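Manuels > Mathématiques > Probabilités
14 partages | 0 commentaire

Chapitre 3
Hasard, fréquence, probabilité

Avant de commencer : fractions, pourcentages, lecture d'un tableau. Si c'est loin, revoir le chapitre 1. Vite.

Question de départ. On lance un dé équilibré, faces de 1 à 6. Combien de chances d'obtenir un 6 ? Une sur six, tout le monde le dit. Mais d'où vient ce nombre ? Deux réponses possibles, et tout le chapitre tient entre les deux.

Première réponse, par symétrie. Six faces, aucune raison d'en préférer une. Donc 1/6 chacune. Calcul sans lancer quoi que ce soit.

Deuxième réponse, par l'expérience. On lance, on note, on recommence. Ettore Colombo, à Ulska, a fait lancer le même dé 900 fois par ses élèves, un mois de janvier. Attendu : 150 fois le 6. Obtenu : 163. Le dé est-il truqué pour autant ? Non, pas forcement. On verra pourquoi en section 3. 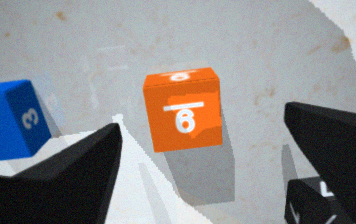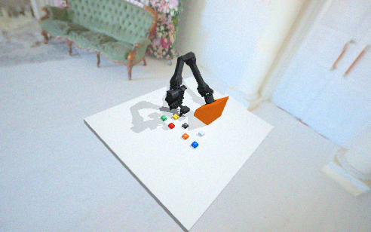 Chap. 3 – p. 61

Vocabulaire à retenir tout de suite. Expérience aléatoire : on connaît les résultats possibles, pas celui qui va sortir. Issue : un de ces résultats. Univers : l'ensemble des issues, noté Ω. Événement : une partie de l'univers. « Obtenir un nombre pair », par exemple : {2 ; 4 ; 6}.

Attention à ne pas confondre fréquence et probabilité. La fréquence se mesure, elle change d'une série à l'autre. La probabilité est fixée par le modèle. Ici, fréquence du 6 : 163/900, soit environ 0,181. Probabilité : 1/6. Les deux se rapprochent quand le nombre de lancers augmente, c'est la loi des grand nombres (section 4).

Activité 1. Lancer un dé 14 fois. Noter les résultats, calculer la fréquence du 6. Comparer avec le voisin, puis regrouper les séries de toute la classe.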